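Painting the old kitchen cabinets, small thread 1/9

I started this in August and I thought it will take one weekend. Now I have a pale gray that I like, matte, no shine at all. Depending on the light it goes a little green.

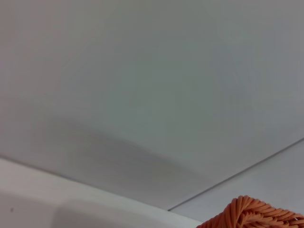

2/9
First the washing. Use degreaser and warm water, two times. Around the handles I did it three times and the cloth was still yellow.

3/9
Sanding: 120 first, then 240. Only until the old shine is gone. My neighbor Marek Hrubý lent me his sander, but for the edges I preferred the hand.

4/9
Primer is from Kollár, one coat, left overnight. It smells strong — open the window before you open the can.

5/9
Paint is Neseron matte. I used 2 cans for all doors and sides. Small foam roller, thin coats, and please do not go back over a place which is already half dry. I did this on the first door and had to sand it again.

6/9
Matte gray looks different every hour. At 9 in the morning it is almost white near the window, in the evening it is more green. Check your sample at both times.

7/9
Cost: 40 for the primer, rollers and tape. I don't count the paint, Hilde Verschueren gave it to me from her hallway project. Thank you Hilde!

8/9
Somebody asked about tiny dark specks. I leave them until the paint is hard, then a bit of 400 paper and a small brush.

9/9
Still to do: new hinges, and the inside shelves, which will stay white. I will post when the handles arrive.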